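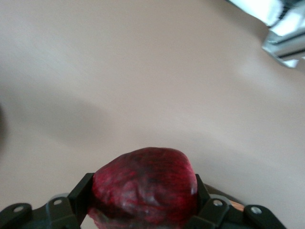 p. 70

**Fruit after picking — ripening, storage, losses**

Notes for the second half of the unit. Read with the Lehner chapter (pp. 129 on). Skip her section on citrus, we do it in April.

Where we left off: fruit is alive after picking. Still breathing. Takes in oxygen, burns sugar, gives off CO2, water and heat. No more supply from the tree so everything comes out of reserves. Faster breathing = shorter shelf life. Most of storage is just slowing this down.

**Two groups**

- Climacteric — burst of respiration + ethylene at ripening. Apple, pear, banana, peach, tomato, avocado. Can be picked mature but unripe.
- Non-climacteric — no burst. Grape, cherry, strawberry, orange, pineapple. Pick ripe, they won't get sweeter in the box. They may soften or change color, don't confuse that with ripening.

Mature vs. ripe: people mixed these up on the last quiz. Mature = able to finish ripening. Ripe = ready to eat. A green banana is mature. An undersized June apple is neither.

**Ethylene**

Gas, plant hormone, works at tiny concentrations. Climacteric fruit makes it and responds to it by making more (autocatalytic — spell this right please). Bruising sets it off too. So does rot.

What this means in the store room:

- apples away from leafy greens, carrots (go bitter), cucumbers (yellow)
- pull damaged fruit early
- 1-MCP blocks the receptor, fruit stops "hearing" ethylene. Timing matters, too late and the burst is already under way 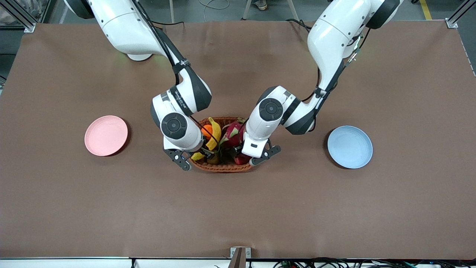
*Fig. 2. Fruit in a wicker basket on a brown work table.*

**Temperature**

Rule of thumb: respiration rate goes up two to three times for every 10 °C. Get the field heat out fast. Forced air is quicker than room cooling, hydrocooling quicker still but not everything tolerates being wet.

Chilling injury — not the same as freezing! Happens above 0 °C in tropical stuff. Bananas go gray below 13 or so. Symptoms often show up only after the fruit is back in the warm, so the shipper says it was fine when it left and the buyer says otherwise.

**Humidity**

90–95% for most. Too dry → shrivel, weight loss (you sell by weight!). Too wet plus a warm spot → mold. Onions and garlic are the exception, keep dry.

**Controlled atmosphere**

Low O2, raised CO2, cold. Apples keep for months. Push O2 too low and you get fermentation, off flavors, alcohol smell. Each variety has its own limit, look it up, dont guess.

**Case: Folholm packhouse**

Handout from Danylo Bilyk's visit. 231 crates of pears in one room, 79 sorted out as soft before shipping. Cooling log looked OK. Questions to work through:

1. What share was lost? Show the calculation.
2. The door-side stacks were worst. Give two possible reasons.
3. The room next door held ripe apples, shared air duct. Does it change your answer to 2?
4. What would you measure first, and with what?

Compare with the Iltport figures Tamara Hutsuliak put up last week. Same variety, different picking date. Starch-iodine test results are on her second sheet — dark = lots of starch left = less mature. Several of you had that backwards.

**For lab**

Bring a penetrometer per pair, refractometers are in the drawer. Three readings per fruit on opposite cheeks, peel off first. Write down the temprature of the fruit, not the room. Rostyslav Prokopenko has the key.

Terms to know: climacteric, autocatalytic, field heat, respiration rate, Brix, senescence, vapor pressure deficit (next time)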